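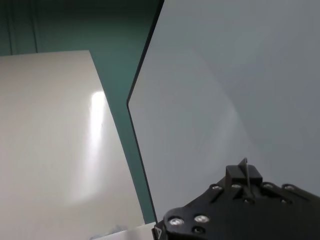
Folding a glossy flyer without cracking the ink

We get through a fair few flyers before the Prelance open evening each June, and the black ones are the devils for cracking along the fold. I've spoiled more than I'd care to admit, so do take your time with the first few and put the kettle on.

1. Clear a smooth, pale table, bigger than you think you'll need, and wipe it over. Grit scratches black ink something rotten.

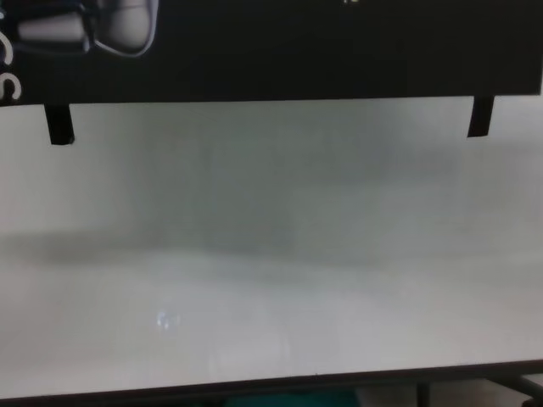 Wash your hands too, and dry them well, as black gloss shows every thumbprint (cotton gloves are lovely if you have a pair).

2. Take the sheet by both ends and let the middle hang a little. If it was rolled up in the parcel it will want to curl, so coax it gently and don't tug.
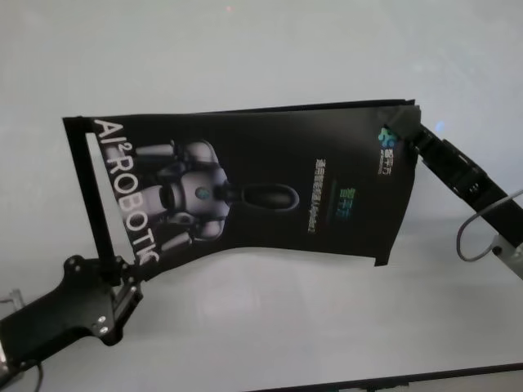
3. Lay it face down, bring the short edges together and line up the corners before you press anything at all.

4. Run a bone folder (mine is an old Custitz one, but the back of a spoon will do) from the middle outwards, lightly at first, then once more with a bit of weight behind it.

5. Stack them under a heavy book for about 2 hours.
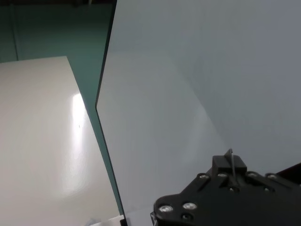

A glossy white tabletop beside a pale grey panel.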